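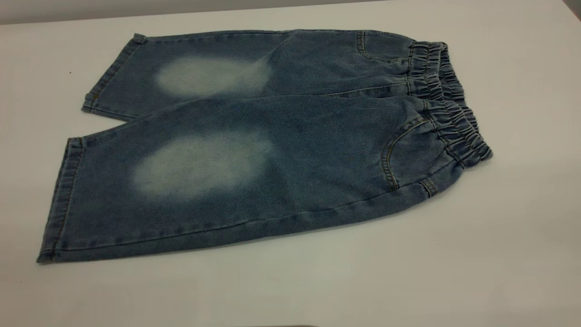

Fig. 6. Small elastic-waist denims on the table, one leg over the other, hems slightly stepped.

6. Setting up the cell for trousers

Trousers are the most rewarding thing the Zustano folding cell does, and the most fun to set up. If you have already got it folding towels and T-shirts (sections 4 and 5), you know most of what you need. Allow an hour for your first trouser recipe. The second one goes much faster!

6.1 Before you start

You will need the white table cover, a lint roller, the blue calibration card and at least three pairs of trousers of the same size. Start with children's sizes. They fit well inside the reach of both arms, and you can watch every move without walking round the table.

CAUTION: Press HOLD on the front panel and wait for the amber lamp before you put your hands over the table. The arms can move at any time while the lamp is green.

6.2 Preparing the table

1. Roll the whole table with the lint roller. Small dark specks stand out strongly on white and can be picked up as a garment corner.
2. Check that the cover is flat and pulled tight at all four clips.
3. Turn the overhead lights to level 8. Close any blind that lets direct sun fall on the table.
4. Place the calibration card in the middle and choose SETUP > TABLE > CHECK. The cell takes 10 pictures and shows a score.
5. A score of 36 or more is good. Below that, clean the camera window with a dry cloth and run the check again.
6. Take the card away.

6.3 Teaching the first fold

The first fold lays one leg over the other. Everything after it depends on this one, so it deserves your patience.

1. Press HOLD. Lay the trousers open and face up, with the waistband to the right.
2. Smooth the legs outwards with your palm. Light creases between knee and hip are fine.
3. Move your hands clear and press RELEASE.
4. Choose RECIPE > NEW > TROUSERS. On the screen, drag the four markers to the two outer hem corners and the two ends of the waistband.
5. Press FOLD 1. The arms lift the far side and bring it across.
6. When the arms are parked, compare the result with Fig. 6. Both legs should point the same way, with the waistband layers close together at the other end.
7. If you are happy, press KEEP. If you are not, press UNDO, lay the trousers out again and go back to step 4.

Note: The hems need not match exactly. A stepped edge like the one in Fig. 6 is within limits for children's denims, and the second fold hides it. If you can see a broad gap of table between the hems, move the far hem marker outwards and repeat the fold.

Note: The garment may lie at a slant after the first fold. Leave it alone! The cell measures the angle again before every move, and straightening by hand only confuses the recipe.

6.4 Elastic waists and faded denim

Gathered waistbands are springy and sit higher than the legs. Set WAIST to SOFT and GRIP HEIGHT one step up, so that the fingers take the whole band and don't skid along the ruffles.

Pale knee patches can be nearly as light as the table. With EDGE FINDING on AUTO, the cell may take a patch for a hole and stop with message E-14. Switch to OUTLINE ONLY and it will ignore everything inside the garment edge. Carys Gronow in our Stoltum workshop tested this setting on the palest jeans she could find, and it coped beautifully.

6.5 Looking after the fingers

Denim is hard on the finger pads, particularly along thick topstitched hems.

1. Wipe the pads with a damp cloth at the end of each day.
2. Change them after 2,000 folds, or sooner if the ridges look smooth. Order the Aitken soft pad, not the standard one.
3. After fitting new pads, repeat 6.3 from step 5 with one pair of trousers and check the fold before going back to normal running.

Go on to section 7 for the second and third folds and for stacking.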